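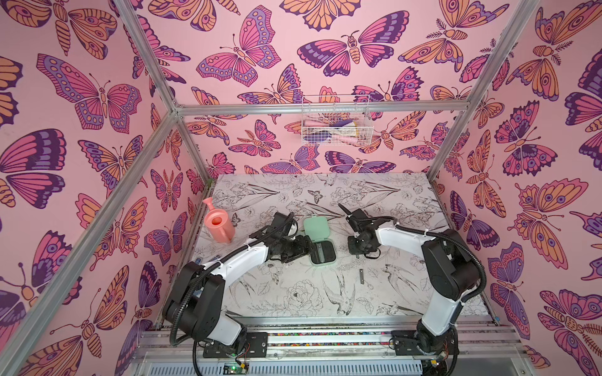
4. Dressing the Potting Corner

This section covers the wallpaper, the table cover, the hanging basket and the small accessories. It assumes you have finished Section 3 and that the table is standing on its own. If it is leaning on you while you read, go back to Section 3.

You will need the wall rolls, the printed table cover, the wire basket and its two hooks, a soft cloth, a pencil, and a second person. The second person may be anyone tall enough to hold a strip of paper over their head and patient enough to be told it's crooked.

4.1 Hanging the wallpaper

1. Wipe down all three panels and let them dry. Dust under the paper looks like a rash on a butterfly.

2. Unroll the Barajas pattern on the floor and find the large butterfly with its wings spread. It belongs high up near the middle of the back wall. Mark that spot in pencil.

3. Hang the back wall first. Start at the center and work out to the corners, smoothing from the top down with the cloth.

4. Hang the left wall, then the right. Don't try to match the pattern where the walls meet. Elikem Ankrah, who drew it, made the insects far too large to line up in a corner, and was told so in July. Half a wing is normal.

5. Trim the bottom edge after 28 hours. The paste needs 24. The other four are for people who read "24" and hear "after lunch."

Note: The pink is meant to be pale. The Fovska color card in your box shows a stronger pink, and we have 3000 of those cards left, so please treat yours as a bookmark.

CAUTION: Do not peel back a strip to reposition it once the paste has set. The purple outlines come away first, and you will be left with a moth that looks like a stain.

4.2 Laying the table cover

1. Clear the table completely. Lifting a watering can with one hand while sliding the cover under it with the other has been tried, and the photographs were not flattering.

2. Lay the cover with the printed side up. It is the side with the flowers and swallows. We mention it only on account of the phone calls.

3. Turn the cover so that the swallow with its wings out is at the front center and the rose is to the left of it. A small butterfly should then be near the back.

4. Press out air bubbles from the middle toward the edges. Small ones go down by themselves in a day or so. Large ones don't, whatever your second person says.

5. Check the line drawing up close for lifted spots, paying attention to the big open flower with the dotted center. All that fine speckling hides a bubble very well. It also hides pepper, poppy seeds and potting grit, so run your palm over it before deciding the print is faulty.

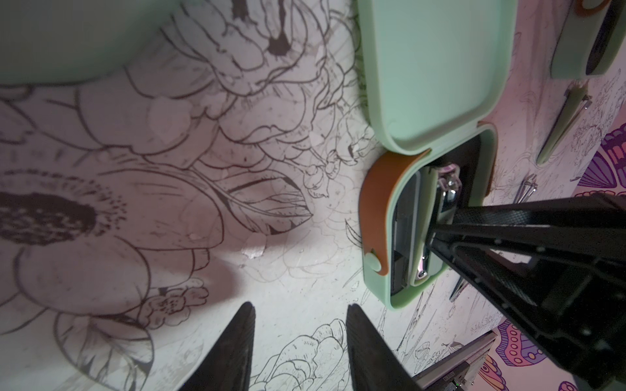

6. Wipe the cover with a damp cloth and leave it bare for 60 minutes before putting anything heavy back on it.

CAUTION: No scouring pads. The leaves have very thin veins and will not survive your enthusiasm.

4.3 Hanging the wire basket

1. Hook the white basket over the top crossbar on the back wall, at the center. Both hooks must seat fully. One hook will hold the basket perfectly well until you walk away.

2. Stand long-handled tools upright and let them lean together. They will do this anyway.

3. Stay under 2 pounds in total. The basket can take more, but the paper behind it gets rubbed when the whole thing swings.

Note: The basket covers a little of the back wall pattern. Customers have asked for one that doesn't. Mawuli Akpalu in the Prornine workshop is thinking about it and would like to be left alone.

4.4 Placing the accessories

1. Stand the watering can on the left side of the table. Keep it upright, and empty it before you leave for the weekend. The cover wipes clean, but the seam behind it does not.

2. Place the mint-green organizer wherever you can reach its tray without stretching. Small things go in the shallow part: plant labels, twist ties, the pencil you will be looking for in ten minutes.

3. Keep the deeper compartment for things you don't need to see. It is dark in there, and a loose seed will stay lost until spring.

4. Leave a hand's width of open table at the front. You will want it for the actual potting.

If you bought the Futard drawer set, continue to Section 5. If you didn't, skip to Section 6, Cleaning, and have the soft cloth ready again.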